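The Bottle Table

Guthrie has a room with posters on the wall, a wooden table, and a sign asking people to bring in their empties. I went in August to see what the fuss was. The claim is that a plain drink bottle is worth keeping once you have peeled it and rinsed it. I have heard that before, usually from someone with a full garage.

Clear bottle, white cap, a thin blue ring under the cap. 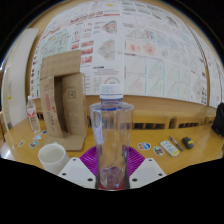
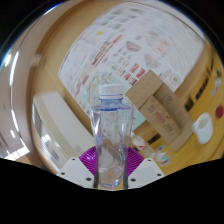 Femi Amadi

Clear plastic is the stuff the Guthrie people like best. Colored bottles go straight out, and so does anything that held oil. The reasoning is that you can see what you have stored in a clear one, and I will give them that much. Whether you need to see your lentils from across the kitchen is another matter.

The second picture has the cap side-on, with its ridges. Caps are where the plan gets shaky for me. A bottle without its own cap is a vase. I was told the white ones are "mostly interchangeable," and I tried 5 on a bottle at home that evening. Two fit. One of those leaked when I laid the bottle down in the sink.

The blue ring stays on the neck when you open the bottle. One handout says to cut it off with nail scissors, another says leave it alone. I left mine alone. Nothing bad has come of it so far.

There is a whitish label or sticker on the side of the bottle in the first picture. Labels are the real work here, whatever the handout says. It promises they come away after 20 minutes in warm water. My batch took 40, and then came the glue, which is a separate job with cooking oil and a rag and a lot of wiping. I was also told to try Dustar, a cleaning spray. It took the glue off one bottle and smeared it around on the next. I would not buy it for this.

In the first picture the smaller bottle off to the left still has its red-and-white label on. I'd leave a label like that alone and put the thing in the recycling.

The cardboard on the table in that same picture interests me more than the plastic does. It is brown corrugated board set up on a flattened piece, with printing on the front. You can make a decent sorting box out of an old carton and a knife, it costs nothing, and when it sags you flatten it and start over. Guthrie also sells a plastic rack called the Beva, at $18, to hold bottles you got for free. I looked at it for a while and put it back.

The little stickers scattered on the tabletop are more cheerful than anything I would put on a jar of rice. If you do decorate, do it after the bottle is dry inside and out. Mine slid.

The big poster in the second picture is all small type, tables and red headings. I didn't read it through. I have never learned to sort anything from a chart with that many rows, and I doubt the people who walk past it every day have either.

So, what have I kept? One bottle for watering the windowsill, with holes poked in the cap, and one full of rice that I refill from the bag. The rest went out on collection morning. A neighbor swears by the Droven method, where you cut them in half and nest them into drawer dividers. She has offered to show me her drawers. I have said maybe in the fall.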